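Prernora Desktop Teardown Set
Data card and README

Summary
The Prernora set covers the interior of one model of desktop computer tower, opened and laid flat for service at the Kerkholm workshop. It was assembled for repair instructors and for catalog staff who need to recognize internal parts on sight. The set holds 900 images from 71 bench sessions.

Contents
Files are grouped by region of the case: rear ports, memory, processor, power supply and drive bay. The memory group includes boards with every slot empty.

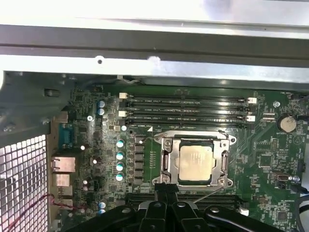 Are the memory modules cataloged separately from the boards?
Modules have their own part numbers and are listed in the Ollomton parts index, under the same session code as the board they came from.

Bench arrangement
The tower rests on its side on a white slatted bench, with the interior facing up. The power supply stays in the case, and its printed label remains readable from the working side.

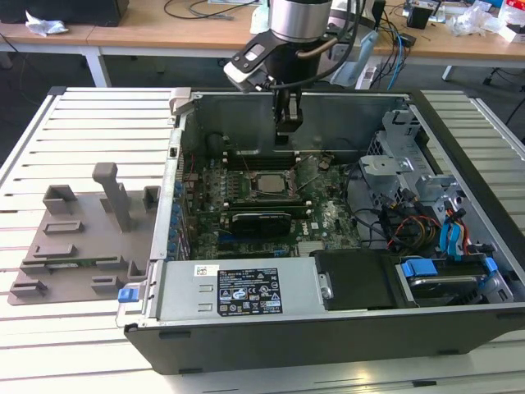 Leen Jaber asked that the index also record the revision of each power supply, as two revisions may share one case. This field was added in June and is complete for 68 sessions.

Processor handling
A processor outside its socket is kept in a fitted pocket, heat spreader up. Contacts must not be touched. Old thermal paste is removed before storage – never in the tray.
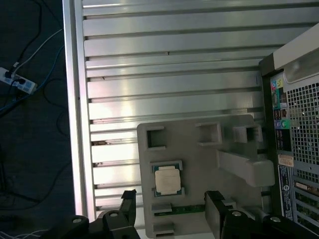
Processor in the pocket of the gray tray.

Condition notes
Each session sheet records the following:

1. Socket state: occupied or empty, with the retention lever noted. An empty socket is to be covered before the case is moved. 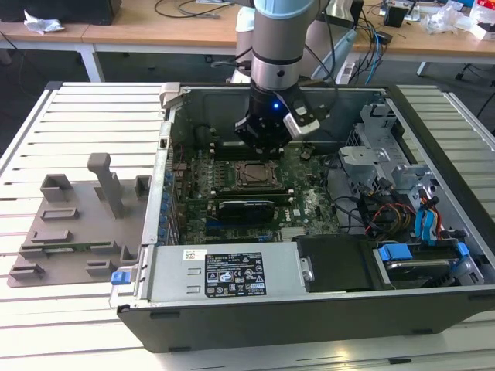
2. Cabling: drive and power leads, listed by color and by connector.

3. Wear: scratches, bent slot covers and missing screws.

Known gaps
Front panels are not covered. The index lists 166 part numbers, and a few older drive caddies are entered under the Rizk numbering only.

Corrections
Send corrections to the Kerkholm parts desk with the session code and the part number concerned.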